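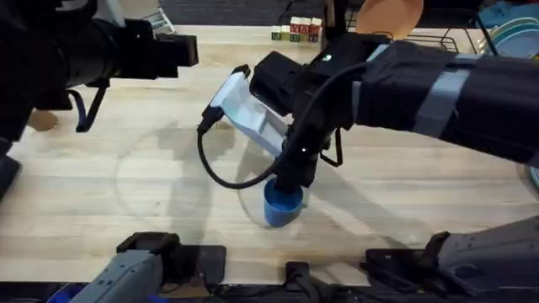
The Monthly Fee Should Be a Schedule

By Teodor Adamczyk

A person choosing a senior living community will compare floor plans, menus, distance to the hospital and the price. The first three can be checked on a visit. The price cannot, and the fault lies in how it is written. Most communities quote one monthly number, list a few things it includes, and leave the rest to a contract that arrives after the family has already decided. My argument is that the monthly fee should be published as a schedule, line by line, before anyone pays a deposit, and that each line should have its own rule for how it can go up.

I did cost accounting for residential buildings for most of my working life, and for the past several years I have read contracts for families who are about to move a parent. I don't charge for it and I don't sell anything. The contracts are mostly from communities in and near Treltano, where there are now enough of them to compare.

The quoted number is usually made of four things: rent, food, building services and personal assistance. They behave differently. Rent follows the property market and the owner's debt. Food follows wholesale prices and kitchen wages. Building services follow utility rates, insurance and repairs. Personal assistance follows the resident, and it is the only one of the four that can double for one household while staying flat for the household next door. When all four are folded into one figure, a rise in any of them becomes a rise in the whole, and the resident has no way of telling which one moved.

Take an increase letter I was shown in September. It came from Prusar, a mid-sized independent living building with its own dining room. The letter gave 30 days of notice and cited "rising operating costs, including food and utilities." The increase was a flat percentage applied to the full monthly fee. The resident who brought me the letter eats breakfast in her apartment and takes one dining room meal a day. Her neighbor takes three. Both got the same percentage, and since the neighbor has a smaller apartment and a lower base fee, the neighbor paid less of the increase in dollars. If the cause was food, the cost landed on the wrong door. If the cause was something else, the letter was inaccurate. Either way a schedule would have settled the matter in one line.

The management at Prusar did nothing outside its contract. The contract says the fee may be adjusted on 30 days of notice for changes in operating cost, and it does not define operating cost. I have read the clause many times in many versions and I think the drafting is lazy more often than it is sly. Somebody copied it from an apartment lease, where it did less harm, because an apartment lease does not include lunch.

There are three objections I hear from operators, and they deserve proper answers.

The first is that older people and their families want one number. They are tired, they are making a hard decision, and a page of line items will confuse them. I accept that people want one number. A schedule has one at the bottom. Electric bills, phone bills and hospital bills all arrive in lines with a total, and the people now moving into these communities have been reading such bills for decades. Many of them ran households or businesses on paper ledgers. The idea that they cannot read a table with 12 rows is not supported by anything I have seen at a kitchen table with a contract open. What confuses them is the lack of rows.

The second objection is that itemizing leads to bargaining. Once a resident sees a charge for the shuttle, a resident who still drives will ask to have it removed. Then the riders have to carry the whole cost, the charge rises, more people drop it, and the shuttle stops running. This is a real problem and it is the best argument for bundling. But it is an argument for making some lines mandatory. It says nothing in favor of hiding them. A condominium owner on the ground floor pays toward the elevator and can see how much. He may grumble. He doesn't get to opt out, and the elevator runs. The same can be done with a shuttle, a fitness room, a front desk or an activities calendar. Mark each line as required or optional and print the amount either way.

The third objection is competition. If one building publishes its schedule and the building across the road does not, the second one learns the first one's costs. I give this one the least weight. A price is different from a cost. A published line for dining tells a competitor what residents are charged, and a competitor can already learn that by sending someone's aunt on a tour. Local operators know what kitchen staff are paid in their own town, and they recruit from each other constantly.

Personal assistance needs separate treatment. In strict independent living it should be absent from the fee altogether, with residents hiring outside help as they like. In practice the line has blurred. Many buildings now sell small packages of help, such as medication reminders, help with laundry, or an escort to the dining room. These are often sold in tiers. A resident is assessed, placed in a tier and billed for it, whether or not each item in the tier is used.

Tiers are convenient for staffing and poor for pricing. At Radumach the first tier covers up to 30 minutes of help a day and the second covers up to an hour. A resident who needs 35 minutes is billed for 60. The assessment is made by the building's own nurse, on a form the family doesn't usually see. I have no reason to doubt the nurse. I would still want the form attached to the bill, along with the date of the next assessment and a plain statement of whether a tier can go down. In the contract I read, it could go up at any time and could go down only at the annual renewal. A person recovering from a hip operation may need a good deal of help in the first month and very little by the fourth. Under that contract the fourth month costs the same as the first.

The fair version of this is not complicated. Let the tier move in both directions on the same notice. If staffing requires some stability, set a minimum stay in the tier, state it in weeks, and apply it both ways.

Entrance fees and community fees are a different kind of charge, since they are paid once, but the same principle holds. A one-time fee described as covering "administrative and preparation costs" should say what those are. If it covers painting and new carpet, then a resident who takes the apartment as it stands should pay less. If it is simply part of the price of entry, it should be called that. Szewczyk, a small community of 62 apartments, does this well. Its one-page price sheet lists a preparation charge, refundable in full if the resident leaves within the first three months, and separately lists a fee that it plainly labels as non-refundable income to the operator. I have heard people call that label cold. I found it restful to read. A family looking at it knows exactly what they are agreeing to and can decide whether the place is worth it.

The same sheet runs to 13 lines, of which five are optional. Each line carries a short rule for increases. Rent may rise once a year by no more than a stated cap. Dining may be adjusted twice a year against a named public price index. Utilities are passed through at cost and the building's bills are kept in a binder at the front desk. The sheet is not perfect. The pass-through has no cap, and a hard winter could make it ugly. But a resident can see the risk and put money aside for it.

I don't expect most operators to do this on their own. The single number is good for sales, and the person who runs sales usually has the larger say in how a brochure looks. State law could require it, and in my view should, in the same way that lenders must give a borrower a standard disclosure before closing. The form should be fixed by the state so that two buildings can be laid side by side. It should be given at the first tour, and no deposit should be valid without a signed copy. The added work for the operator is small. Any building that keeps a budget already has these lines, because it cannot run a kitchen and a boiler without knowing what each one costs.

Some will say that regulation of this kind belongs in nursing care, where residents are fragile, and that independent living is a private arrangement between adults. It is such an arrangement, and adults in private arrangements are entitled to know the terms. A renter who dislikes an increase can move in a weekend with a borrowed truck. A woman of 84 who has sold her house, given away half her furniture and finally made friends at her table cannot. Her bargaining power is highest on the day before she signs and drops sharply on the day after. Disclosure has to come before that point to be of any use.

Until there is a rule, families can ask. Ask for the current budget split between rent, food, building services and assistance. Ask for the last five increase letters, with names removed. Ask which services are required and which can be declined, and what the fee becomes if they are. Ask whether a care tier can go down, and how soon. Put the answers in an email to the manager and request a reply in writing, then staple the reply to the contract. I have seen managers answer all of it in one afternoon, and I have seen one answer none of it after six weeks and two reminders. The family in the second case signed anyway, as the apartment had a south-facing balcony and their father liked it. Their first increase arrived the following spring, as a flat percentage of the full fee.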